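# Brake and engine bay cooling in the Workneh Cup: Edileuza Godoy of Somura

October 16, 2023

The Workneh Cup changed its bodywork rules in April. Teams may now cut vents in the hood and front fenders, provided the total open area stays within a fixed limit and no opening shows the tire from directly above. Edileuza Godoy runs the engineering side of Somura's two-car entry, and she spent most of the summer working out where to put the holes.

"People assumed you'd cut as much as the rule lets you," she says. "We did that first. The water temperature came down, and the car was slower on the straight."

The first hood had two large openings behind the radiator. At Imdale, over a 17-lap run, coolant stabilized well below the old figure, but the front axle lost load in the fast corners. Godoy puts this down to where the air came out.

"The pressure over the hood isn't even. Near the windshield it's high. If you open a hole there, air goes in and you've made things worse. The low pressure is farther forward, just behind the leading edge."

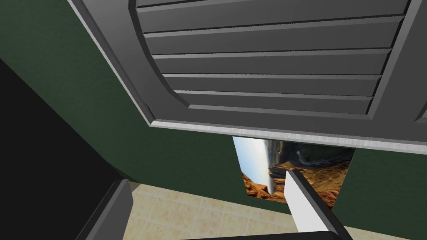 Blade angle took the most time. Somura tested four hoods with the same open area and different louvers, all pressed from the same sheet. Godoy says the word "louver" gets used for anything with slats in it, and much of it does very little for a race car. The gray door panel in the picture is a fair case: flat slats stacked one above the other, with only a thin dark groove between them. On a hood, grooves that narrow would choke the flow at speed. Her blades are raised at the back edge and rounded at the front, so the outside air passes over the gap and draws the bay air out with it.

"Steeper pulls harder up to a point," she says. "After that the flow separates behind each blade and the next one sits in dirty air. You can see it with paint. We ran paint on every hood."

The brakes were a separate problem. The rule allows one duct per front corner and doesn't say where the air has to leave. Somura had been running the disc at 537 degrees Celsius at the end of a stint, measured with a rubbing sensor from Zalham, and wanted it lower without a bigger inlet.

"A bigger inlet is the easy answer, and you pay for it on every straight," Godoy says. "The wheel well was full of air that couldn't get out. So we vented the fender, behind the tire, and left the inlet alone."

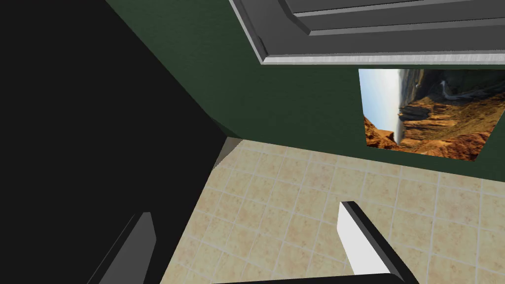 The fender vent let the team go back to the small inlet. Pad wear improved on the inside edge, and the taper they had been fighting for two seasons is now within what she calls a normal range. The cost was dirt. On a damp track the vent throws spray along the door and over the mirror, and the drivers complained until a small lip was added to the lower edge.

Godoy is less certain about the data than the result might suggest. Somura logs bay pressure at six points, but the sensors drift with heat, and she throws out any run where the before and after zero readings don't match.

"We lost more than 70 laps that way. I'd still do it. A bad pressure number looks exactly like a good one."

She also wants the open-area limit measured differently. At present the scrutineers lay a flat template over the hood and add up the holes as seen from above. A steep blade hides part of its own opening, so two hoods with the same measured area can flow very different amounts.

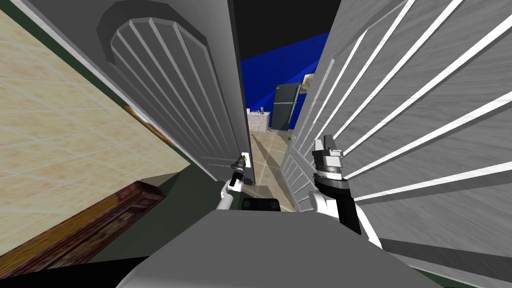
Manaia Ashby takes the other side on this. The template is crude, Ashby says, but it needs one person and no equipment, and a flow bench in the scrutineering bay would slow down a process that already runs late – "and then we'd be arguing about the bench." Ashby would sooner see a minimum blade spacing written into the rule.

Godoy says she could live with a minimum spacing if it came with a limit on blade height. Without one, she expects teams to go taller, and a tall blade bends when somebody leans on the hood.

For now Somura has settled on its third hood, with the vents forward and the blades one step short of the steepest angle tested. It has done 1000 kilometers without a crack. The next job is the oil cooler, which shares its inlet with the left brake duct and takes more of the air than it should.

"We've got a splitter drawn for it," Godoy says. "It goes on the car at the next Imdale test, if the part arrives."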